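Vullance publishes house rules for two-armed robots in homes

Vullance has released a set of working rules for two-armed robots used in bedrooms, laundry rooms and other parts of a home. The document runs to 7 pages and takes effect in June.

The rules were drafted with Skodari, which runs trials at its Arkholm site, and apply to any task where both hands hold the same item. Clothes on hangers get a section of their own. Operators must keep cables clear of the fabric, set a grip force limit for each hand and stop the arms before anyone reaches into the work area.

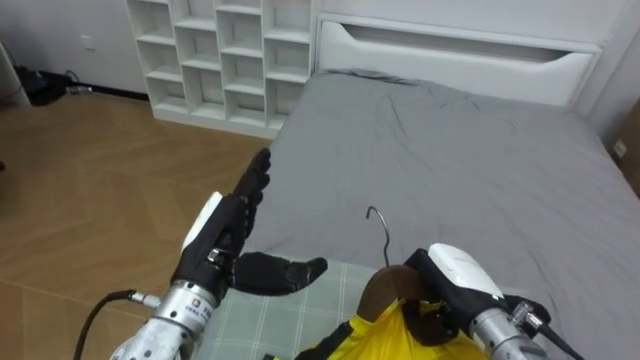

Putting a yellow garment and a wooden hanger together over a bed takes two hands.

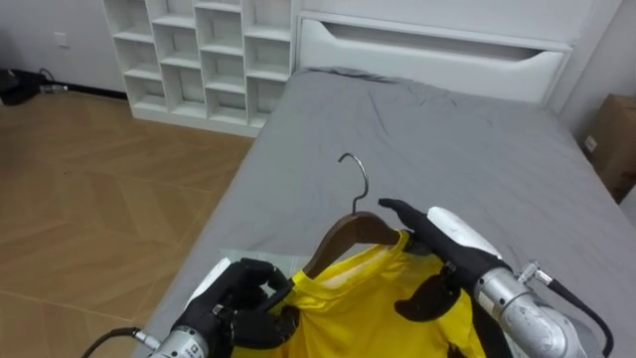 Do the rules apply to robots already in use?

They do, but with a grace period. Machines installed before June have two months to meet the grip limits and the stop rule. Anything installed later has to meet them from the first day of work.

Each site must also keep a log of dropped or torn items, and a hand has to be inspected after every 400 hours of work. Skodari had asked for a longer interval — 3000 hours — but Vullance kept the shorter one for homes. The longer figure stays in place for warehouse units, which are covered by a separate document.

Vullance says it will accept comments on the hanger section until the rules take effect. A version for shared laundry rooms is being written.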